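Residence Operations Board > Linens and Laundry > Standard for made beds with folded garments

Topic opened by u_muli
Replies: 7

u_muli (Moderator)
Colleagues are asked to comment on the draft procedure for returning laundered garments to resident rooms at Mfinanga House. Under the current arrangement, each attendant decides where the garments go. Some place them on the chair, some on the pillow, and some leave them in the bag outside the door. We received 12 written remarks on this matter in July. The draft is given in full in this post. Please refer to the step number when replying.

Step 1. Make the bed before any garment is brought into the room. The quilt is to be drawn up fully and smoothed by hand from the center toward the sides.

Step 2. Where the quilt carries a printed grid or stripe, use the lines to check that it lies straight. A line that wanders toward one corner indicates that the quilt has been pulled unevenly at the foot.

Step 3. Place the folded garment on top of the quilt. Bedding such as the navy quilt with the light blue and white grid and the small flowers is acceptable for this purpose, and the large squares offer a convenient guide for placement.
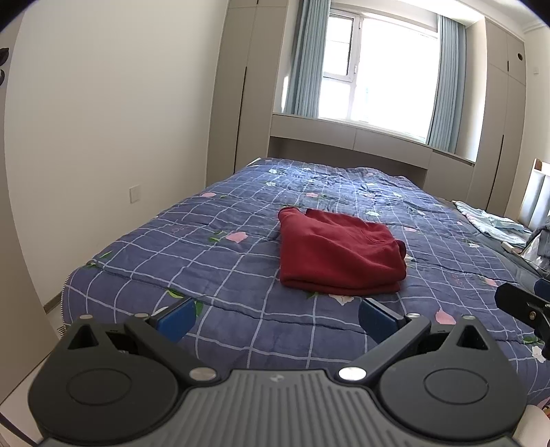 Step 4. Leave the laundry slip under the garment with the room number facing up. Do not pin the slip to the fabric.

Step 5. Close the door and initial the floor sheet.

Comments will be accepted until the end of the month.
Upendo Muli, Residence Operations

v_panicker
Thank you for circulating the draft. I have no objection to Steps 1, 2, 4 and 5. I do object to Step 3. Residents at the Dranier building have told us that they do not wish to have garments placed on the bed when they are out. Several of them sit down in the evening without turning on the main light, and the garments are then creased or pushed to the floor. I recommend the chair in all cases.
Venkatesh Panicker, Dranier Building

linen_room_east
The chair is not a workable standard for the east wing. Only 5 of our rooms still have one, as the others were removed when the desks were replaced. The bed is the one surface that every room has.

v_panicker
I accept that point with respect to the east wing. The procedure could state "chair where provided, otherwise bed."

hall_supervisor_2
A rule with two locations is the arrangement we have now, and it produced the remarks mentioned in the opening post. I support Step 3 as written.

I would also ask that the draft address patterned quilts more carefully. On a dark quilt with flowers, a small item such as a pair of socks is easily overlooked. We had one claim for a missing item that was later found on the bed, where it had been all along. Small items should be placed on top of the larger garment and never beside it.

linen_room_east
Agreed on small items. On the matter of Step 2, please note that the Polletti quilts have a grid that is printed and not woven. After repeated washing the filling shifts and the lines no longer run true, even when the quilt is correctly placed. Attendants should not be marked down for this at inspection. We have 70 of these in service. The Bosometti covers do not present the same difficulty.

u_muli (Moderator)
The following changes have been entered in the draft.

Step 2 will read: "Use the lines as a guide. Where the lines and the edge of the quilt disagree, follow the edge."

Step 3 will include the sentence: "Small items are placed on top of the larger garment."

The question of the chair remains open. Mr. Panicker is invited to submit the number of rooms at Dranier in which residents have asked for garments to be kept off the bed. If the number is low, a note on the floor sheet for those rooms may be sufficient.

v_panicker
The number will be submitted once the second floor has replied. I maintain my objection in the meantime, and I ask that it be recorded with the draft. A note on the floor sheet would be acceptable to us only if relief attendants are also required to read it before entering a room.

u_muli (Moderator)
The objection is recorded. The requirement for relief attendants will be added to Step 5.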